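Brick sorting notebook, Troddale workshop
May 29, 2023

Picking up from the last entry, which stopped in the middle of a sentence when the kettle boiled over, so I'll start that part again. The crate of toy bricks from Dirkthorpe has been gone through as far as the washing goes. It came labelled as 3000 pieces and I have no intention of checking. They went through the sink in net bags, 50 to a bag, in warm water with a little washing-up liquid, and then lay on old towels along the radiator shelf overnight. The ones with deep hollows underneath hold water far longer than you'd think, so if you're doing the next batch, please turn them stud side down for the first hour and stud side up after that. I did it the other way about and had to start again with a dry towel and a good deal of muttering.

The sorting itself is on the marbled top now, and I'm very pleased with it. I did wonder whether a pale surface with all that veining in it would be tiring to look at for a whole afternoon, but the colours stand out beautifully and a lime green brick practically shouts at you. The grey table we used in November was dreadful for this, anything dark simply sank into it, and we were forever finding strays when we wiped down. The old top is still behind the door if anybody wants it for painting on.

The patterned paper on the walls has had its share of remarks from visitors (yes, it does look like somebody's grandmother's dining room, and I have grown fond of it). It wipes clean with a barely damp cloth. Please don't use the spray on it, and go gently near the corner posts where the edges might lift.

Bins: three, side by side at the back. I tried them along one side first and it was a nuisance, with the far one always a stretch away. Two orange and one green is what we have, and I'd still like a third orange so that the green could be kept for oddments, but Senov only sell them in sets of six and I can't think where we'd put the rest. Before you start, push the three of them together so no brick goes down between. I lost a good many minutes this morning fishing one out with a ruler.

On the order of working, we're keeping to the Javier list, the one taped inside the cupboard. Tip out a small heap, spread it so nothing is sitting on top of anything else, and work inwards from the outside of the group. I know it's tempting to empty the whole bag at once - I do it myself when I'm in a hurry - but a big heap rolls off towards the side rails and you spend longer collecting than sorting. A loose scatter with a bit of table showing between the pieces is what you're after.

Things to set aside in the saucer on the windowsill, not in the bins:
chewed corners
anything with old glue on it
studs worn so smooth that they won't grip
bricks of another make that nearly fit and then don't

There were more of that last kind than I'd hoped. They feel right in the hand and only give themselves away when you press two together, so every so often it's worth trying one against the test plate. I've put the test plate back in the top drawer after finding it under the biscuit tin.

Once a bin is full it gets tipped into the big 60 litre tubs under the bench. After that they are bagged up in lots of 300, which is what a school box takes, with the lid still closing if you give it a shake. Labels are on the roll by the scales. The pen has nearly run out, and I've written "pen" on the shopping list with it, rather faintly.

Still to do: the second crate, the wheels and windows (I'd leave these to the very end, they're fiddly and rather nice to finish on), and somebody ought to oil the hinge on the tub lid.

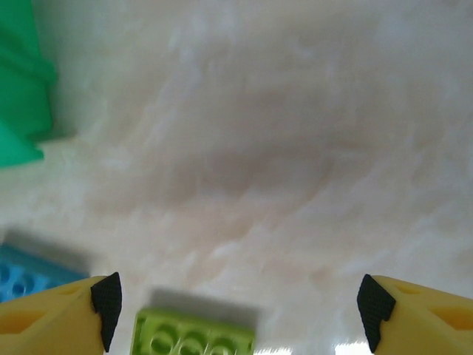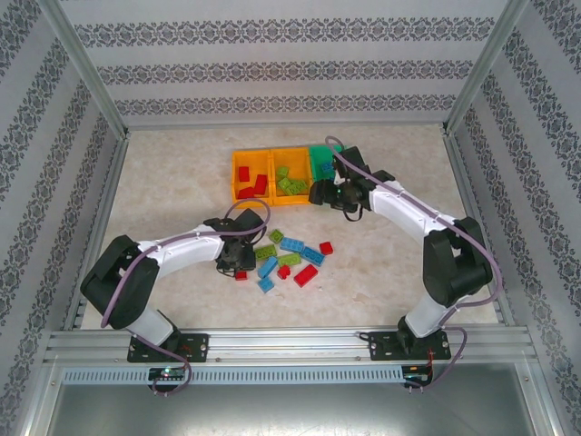
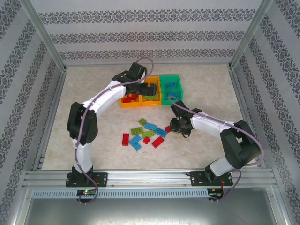 Dirkthorpe wrote back at teatime to say they would take the school boxes as they are, but could we please keep the long bricks and the short ones apart in future, as the children over there build walls more than anything and the long ones go first. They also asked whether the chewed ones might be saved for their sand tray, where a tooth mark or two makes no odds, and said there is another crate in the hall cupboard whenever we have room for it.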